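Mon 18 April

Slept until almost eight, which I haven't done since before Christmas, and woke up with the window open and the sound of the neighbor's hose going. I had promised myself I would write in here every evening of the garden season this year, and we are already well into it and this is only the third entry, so I am going to be generous with myself and call it a slow start.

The big news is that the rhubarb is up! I went out in my slippers to look at it and then stayed out for an hour, the way one does, pulling bits of chickweed and talking to it. Last spring I thought I'd killed it by moving it to the north bed, and Elīna told me to leave it alone and stop poking. She was right, as she usually is about anything with roots. There are fat pink knuckles coming through all along the row now, and one leaf already opened out, crinkled like a piece of wet paper.

I drove over to Bomstead after breakfast for compost and the other few things on the list. It's 73 miles there and back if I take the Koppel road, longer the pretty way, and of course I took the pretty way. The blackthorn is over but the wild cherry is just starting along the edge of Drudwood, and there was a stretch by the old quarry where I slowed right down with nobody behind me and simply enjoyed it. Mother used to make us all be quiet in the car for that stretch. I never knew if it was for the trees or for her nerves.
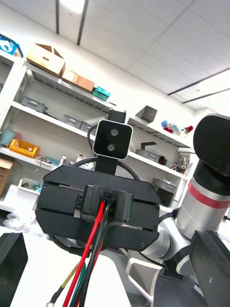
Compost has gone up again. I bought six bags all the same, and two trays of leeks, and then a little white currant that I had no intention of buying and have no place for. The girl at the till said they do well against a wall. I have a wall, so that settled it. The whole lot came to 286 dollars with the new hose reel, and I sat in the parking lot for a minute feeling a bit sick about that before I ate my sandwich and felt better.

Elīna Stankevičius came by at four with a bag of seed potatoes and stayed to supper. We had the last of the bean soup with too much pepper in it, and she told me all about her sister's place in Naven, where the soil is so sandy that they can sow carrots a good three weeks before either of us would dare. I was jealous and said so. She wants us both to go up in June and see it, and stay a few nights, and I said yes before I'd thought about who would water the tomatoes. I suppose I can ask next door.

We got the potatoes laid out in egg boxes on the spare bed after supper, eyes up, with the curtains half drawn. I do love that room at this time of year, even though it smells of earth and I can't have anyone to stay.

My back is sore from the bags and I still haven't decided about the currant. It's standing by the kitchen door in its pot with a good drink of water. The wall by the shed gets the morning sun, but that's where I wanted the sweet peas, and I've already soaked the seed. Perhaps the sweet peas could go along the fence instead. I'll have another look tomorrow, after I've telephoned about the gutter.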